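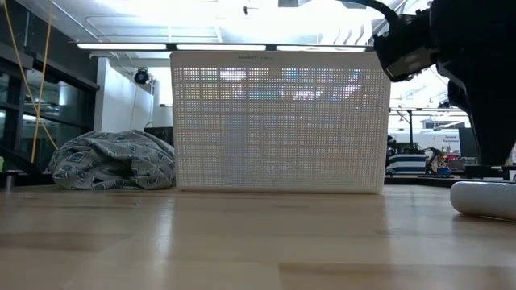 Capítulo 4
El recipiente doméstico: cestas, cubos y otras promesas

Toda casa contiene al menos una cesta comprada para poner orden y que hoy guarda, precisamente, el desorden. El estudiante de diseño haría bien en empezar por ahí, por humilde que le parezca el asunto.

La cesta rectangular de plástico calado plantea un problema viejo: cuánto material se puede quitar a una pared sin que deje de serlo. Los agujeros cuadrados, repetidos en filas y columnas, aligeran la pieza y dejan pasar el aire y la luz. También dejan ver lo que hay dentro, cosa que el usuario suele descubrir cuando llegan visitas. El borde superior, macizo y algo más grueso, da rigidez al conjunto y ofrece un sitio donde agarrar.

El paño arrugado es el caso contrario. No tiene forma propia, se adapta a cualquier hueco y, doblado con esmero, vuelve a ser un montón en cuanto alguien busca el de abajo. En el modelo Gillik, que estudiaremos en el apartado 4.2, la pared mide 188 milímetros de altura; un trapo mal doblado la supera sin esfuerzo.

Al terminar el capítulo, el lector sabrá distinguir entre capacidad nominal y capacidad útil, calcular la superficie calada de una pared y explicar por qué la segunda cesta nunca resuelve lo que no resolvió la primera.

Términos clave: calado, nervio, reborde, apilabilidad.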